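Handtücher werden nach dem Waschen bretthart

Forum > Haushalt > Wäsche und Textilien

Farham
18. September 2018
Hallo zusammen,
wir sind im Januar umgezogen und seitdem werden unsere Frotteehandtücher auf der Leine hart wie Pappe. Gleiche Maschine, gleiches Waschmittel, gleiche Handtücher. In der alten Wohnung hatten wir das nicht. Trockner ist keiner vorhanden und im Bad auch kein Platz dafür. Ich wasche bei 60 Grad mit Pulver, dosiert nach Packung. Weichspüler möchte ich nicht nehmen, davon juckt meiner Frau die Haut. Was kann man machen?

Kellerkind_5
Welche Wasserhärte habt ihr denn jetzt? Steht auf der Seite vom Wasserversorger. Wenn du von weich auf hart umgezogen bist, musst du anders dosieren.

Farham
Habe nachgesehen, Bereich "hart". Vorher war es "weich". Ich habe die Dosierung aber nicht geändert, das Pulver kommt bei uns immer mit dem gleichen Becher rein.

Kellerkind_5
Dann hast du den Fehler. Auf der Packung stehen mehrere Spalten, du brauchst die letzte.

Erdem
Sehe ich anders. Die meisten Leute nehmen zu viel Waschmittel und spülen zu wenig. Die Reste bleiben in der Faser und machen sie steif. Ich würde eher runter mit der Menge und einen Extra-Spülgang dazu. Und die Trommel nicht vollstopfen, Frottee saugt viel Wasser.

Kellerkind_5
Bei hartem Wasser runter mit der Menge ist genau falsch. Dann setzt sich der Kalk ab und die Wäsche wird auch noch grau. Extra spülen von mir aus.

Hurinora
Meine Mutter hat die Handtücher immer kräftig ausgeschlagen, einmal vor dem Aufhängen und einmal, wenn sie fast trocken waren. Sie hat ihre Maschine seit 1993 und noch nie einen Trockner gehabt. Ich mache es auch so und bin zufrieden. Ganz so weich wie aus dem Trockner werden sie nicht, das stimmt schon. Wichtig ist auch, wo sie hängen. Draußen bei Wind gut, im Keller ohne Luftzug schlecht.

Ultan B.
Ich werfe alle paar Wochen einen Schuss Essigessenz ins Weichspülerfach. Riecht nach dem Trocknen nicht mehr.

Erdem
Essig greift auf Dauer die Gummidichtungen an. Zitronensäure ist besser, aber nur kalt im letzten Spülgang, sonst gibt es Ablagerungen.

Ultan B.
Das mit den Dichtungen lese ich in jedem Forum. Meine sind noch die ersten. Bei der kleinen Menge passiert da nichts.

Malachy_C
Kann beide Seiten verstehen, ich würde es vom Alter der Maschine abhängig machen. Wie alt sind denn die Handtücher? Irgendwann sind die Schlingen einfach platt, da hilft kein Mittel mehr.

Farham
Die meisten sind 2 Jahre alt, ein paar älter. Platt sind sie noch nicht. Aufgehängt wird im Keller, Fenster gibt es da, ist aber meistens zu.

Hurinora
Dann Fenster auf, das kostet nichts.

Farham
Rückmeldung von mir. Ich habe jetzt nach der Spalte für hartes Wasser dosiert, einen Extra-Spülgang eingestellt und die Schleuderzahl etwas gesenkt. Im Keller lasse ich das Fenster offen und schlage die Tücher zweimal aus. Der Unterschied ist deutlich. Was davon am meisten bringt, weiß ich nicht, ich habe alles auf einmal geändert. Essig und Zitronensäure habe ich bisher nicht probiert.

Kellerkind_5
Es war die Dosierung.

Erdem
Oder der Spülgang. Lass beim nächsten Mal eins davon weg, dann weißt du es.

Cumar
Noch eine Anmerkung zum Flor, das kam bisher zu kurz. Langfloriges Frottee braucht mehr Platz in der Trommel als die dünnen Gästehandtücher und trocknet auch langsamer. Ich wasche die dicken deshalb getrennt und hänge sie mit Abstand auf. Wenn sie eine Borte haben, ziehe ich die nach dem Waschen in Form, sonst wellt sie sich. Bügeln würde ich Frottee gar nicht, das drückt die Schlingen nur flach.

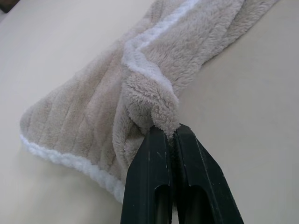
Zusammengelegt wird bei mir erst, wenn auch die Ränder ganz trocken sind. Im Schrank liegen die dicken oben, damit sie nicht gepresst werden.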